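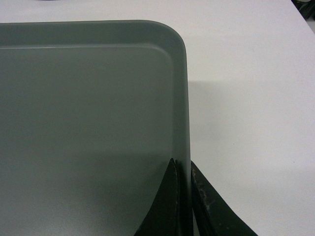 How Car Makers Turn Flat Metal Into Curved Shapes
The body of an old car is made from many separate pieces called panels. The hood is a panel, and so is each door. Most panels begin as flat sheets of steel, and a flat sheet is floppy. If you hold a piece of paper by one edge, the other end droops. Fold up the sides and it stays much straighter. A plain gray tray has the same kind of help: its rim is raised, its wall slopes, and its corner is smoothly rounded. Bends like these make a thin material stiffer without making it thicker.

Pressing a panel
In a car factory, a large machine called a press shapes the sheet. The press holds two heavy metal blocks known as dies. One die is shaped like the outside of the panel and the other like the inside. When the dies close, the flat sheet between them is pushed into its new shape. A deep panel may need several presses, one after another — each one bends the metal a little further.

Why corners are round
Metal stretches when it is pushed into a corner. If the corner is very sharp, the metal has to stretch a great deal in one small place, and it may tear. A rounded corner spreads the stretching out. Look at the fenders on cars from the 1930s and 1940s and you will find many wide, smooth curves.
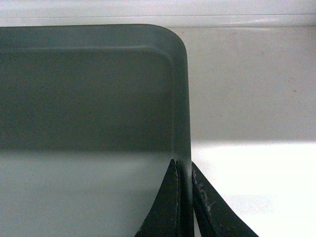
Rounded corner and raised rim on a molded tray.

Shaping by hand
Some cars were built in small numbers, and their panels were made by hand. Workers still use these skills to repair old cars today. At the Natley Motor Museum, metalworker Rosalinda Macaraeg shows visitors how it is done. She places a sheet over a leather bag filled with sand and taps it with a rounded hammer. The metal slowly sinks into a bowl shape. She then smooths out the bumps with a tool called an English wheel, which rolls the sheet between two steel wheels.

"It can take 500 taps before a small piece begins to look like a fender," Ms. Macaraeg tells school groups. "We check the curve against a pattern as we go."

Words to know
Panel: one piece of a car's outer body.
Die: a heavy block that gives metal its shape.
Fender: the part of the body that covers a wheel.
English wheel: a tool used to curve and smooth sheet metal.

Try it yourself
Lay a sheet of paper across two stacks of books so that it makes a bridge. Put one coin in the middle and watch what happens. Now fold up the two long edges — a narrow fold is enough — and add coins one at a time. Children under 12 should ask an adult before visiting the museum's workshop area.

Text by Niall Paterson, Natley Motor Museum Education Office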